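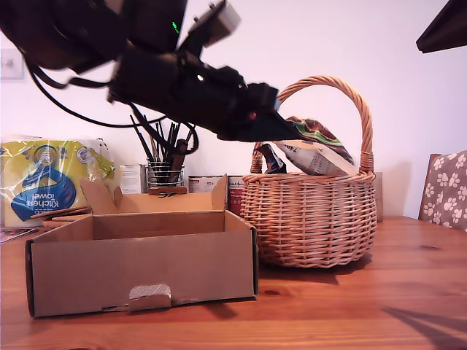 Snack packet, wicker basket.

40 shares · 4 comments

April, 5:50 am

Awake before the alarm again. Legs like wet rope. Writing fast, coffee's on and I told Wagner I'd be at the bridge by seven.

So. Yesterday was the long one, the test ride, the whole loop out past Esska with the bags on. Full bags. I have been riding with half-empty bags for weeks and telling myself it was the same thing. It is not the same thing. The bike handles like a shopping cart with a dog in it. First corner out of the parking lot I nearly went into a hedge and a man watering his driveway (why?) said "easy there" and I have been hearing it ever since.

40 miles, 3000 feet of climbing. Most of the 3000 in one stupid lump after the quarry. I walked the last bit of it. Not sorry. Put my foot down at the second bend, said a word, walked. Wagner rode it and then came back down to keep me company and then had to ride it AGAIN, which is either very kind or showing off. Maybe both.

Top was gorgeous though. Wind coming off the water, you could see all the way down to Ustport and the cranes, and a bit of the causeway with the tide half over it. Sat on the wall. Ate two cheese rolls. Could have eaten six. Note for the trip: more cheese rolls.

Things that went wrong, before I forget:

- front left bag rattles. It's the hook not the bag. Needs a bit of inner tube round the rail
- rain jacket at the BOTTOM. Rained. Had to unpack everything onto wet grass to get to it
- saddle has crept down again, I can feel it in my knees
- bottle cage bolt is gone, just gone, somewhere between home and Esska

Things that went right: didn't get lost. Didn't cry. Low gear finally works since they swapped the cassette at Bhutto, the woman there was right and I was wrong and I'll have to go in and say so because I need the bolt.

Right. Bridge. Go.

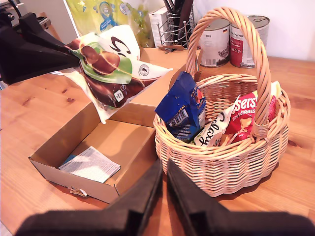
Tainá Queiroz
School librarian, slow cyclist

Later, 9:15 pm

Back. Short ride, easy one, was supposed to be a recovery spin but Wagner doesn't know what that is. He sees a bus and chases it.

We stopped at the cafe by the lock and had The Talk about the route. Had been putting it off for weeks. He wants the coast road the whole way to Zudham, I want to cut inland after the first week. His way is prettier. Mine has campsites. His way has that tunnel. I've read what people write about that tunnel. Trucks, no shoulder, lights out in the middle section. One woman wrote that she sang the whole way through so she wouldn't hear them coming behind her, and I thought about that for days.

1188 miles whichever way we slice it, near enough the same total, that's what's maddening. I added mine up on the back of the menu and he added his up on his phone and we both got to 1188 and just looked at each other. So no winning on distance. Left it at: coast as far as the ferry, then see. "Then see" is carrying a lot there. I know how I get when things are left at then see. I'll be lying in a tent at 2 am with a map and a headlamp.

Also told him about Mom. Hadn't meant to. He asked who was going to have the cat and it sort of came out sideways, that Mom can't now, becuase of the hip, and that I feel bad going at all. He didn't say anything for a while, then he said his sister could have the cat. Then he said my mother would be furious if I stayed home on her account. Which, yes. She would. She told me on the phone last night that if I cancel she'll change the locks. She did the same kind of thing at my age only with trains, went off with one suitcase and a phrasebook and came back brown and impossible. There's a photo of her on a platform somewhere squinting, skirt all creased. I've had it on the fridge since forever. I should ask her where it was. I always mean to and then we end up talking about her neighbors.

Must call her tomorrow. MUST. Also the dentist, also the bank about the card.

Weighed the bags tonight on the bathroom scale by holding them and then not holding them and doing the subtraction. Too heavy. Stupid heavy. Took out: second sweater, the big towel, the hardback (this hurt), the little frying pan. Put the frying pan back. Took out the spare shoes. Put the shoes by the door where I can look at them and be undecided.

What do people actualy need? I keep reading lists. Everybody's list is different and everybody's so sure. One guy cut the handle off his toothbrush. Another took a folding chair and said it was the best thing he owned, and I believe the chair man more. I want to sit down at the end of the day like a person.

Work was fine, barely noticed work. Kids in the library asked if I'm really going to ride that far and one of the small ones asked if I was allowed. Told her I'd gotten permission. She wanted to know who from. Then she wanted to know where I'd go to the bathroom, and the whole table leaned in for that one. Said cafes, mostly. They were disappointed. 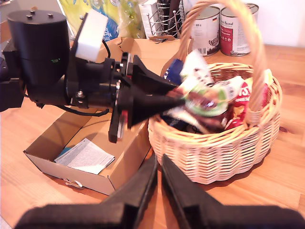 Anyway the tent. We put it up in Wagner's yard after the ride to see if it still had all its bits, and it does, except one pole has a split near the end where somebody (him) stood on it last summer. Taped it. He says it'll hold. It'll hold till the first windy night and then I'll be the one outside in my underwear holding a mallet. Writing to the tent people in the morning about a new section. If they can't send it in time there's the repair sleeve thing, Bhutto had some hanging by the register, should have grabbed one when I was in.

It smelled of last summer in there. Sunscreen and grass and something a bit off. We lay down in it to check the length and both just stayed there ten minutes with the yard light coming through orange, not talking. Neighbor's radio going. First time I've felt it's real, the trip. Four weeks from now we'll be past the ferry somewhere and I'll have whatever legs I have.

Scared of: the tunnel, the trucks, my left knee, running out of things to say to each other by the second week, bees. Not scared of hills anymore, or less. You can always walk a hill. I keep telling myself that and yesterday I did it and the sky stayed up.

OK what else. Sister-in-law wants us to stop over at hers near the halfway point. Clean sheets! A washing machine! But she'll want to do a dinner, with people, and I'll have one pair of pants and a helmet dent in my forehead. Said yes. Will regret it, will love the sheets.

Tomorrow:
call Mom
bolt, repair sleeve, say sorry at Bhutto
tube round the rail
saddle UP and mark it with tape this time
cat / Wagner's sister, ask properly, bring her something
decide shoes

Knee is on a bag of frozen corn as I write this. Getting drips on the page. Going to bed, it's late and he wants to do the quarry climb again before work, and I said yes to that too.

Share · 4 comments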